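Stone Counters and the Problem of Acid

By Xiaoqing Tan

Marble is mostly calcite, a form of calcium carbonate, and calcite reacts with weak acid. Lemon juice, vinegar and wine dissolve a thin layer of the polished surface and leave a dull patch called an etch. A sealer does not prevent this. Sealers fill the pores of the stone and slow the uptake of oil and pigment. The face of the stone stays exposed.

Silviu Bucur has cut and finished counters at Dorescombe, a yard that opened in 1944. He sorts complaints into two groups. A stain is darker than the stone around it and sits below the surface. An etch is lighter or duller and sits on top. Stains are drawn out with a poultice left under plastic film until dry. Etches have to be repolished.
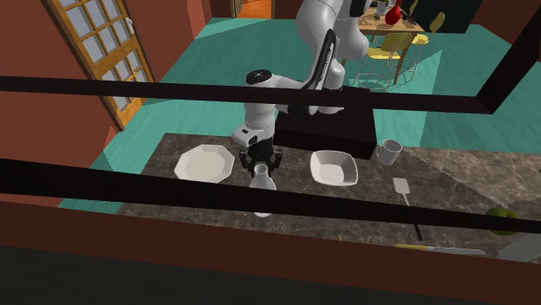
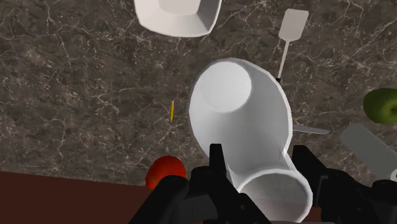 Dark marble countertops with white kitchenware, in computer renderings.

Color affects how damage reads. On a pale slab an etch may be visible only in low light from the side. On a dark one it shows from across the room, and Bucur steers buyers of dark stone toward a honed finish, which has little gloss to lose.

Thickness matters less than support. The yard's standard slab is 2 centimeters, set on a plywood deck. Any overhang beyond 6 inches gets a steel bracket. Most cracks he repairs start at the sink cutout, where the stone is narrowest, and run to the front edge.

Daily care is plain: water, a neutral soap and a dry cloth. Cleaners sold for bathroom scale are acidic and will etch the surface within minutes. Dorescombe rechecks its sealed counters each October with a few drops of water. If the stone darkens under them, it is resealed.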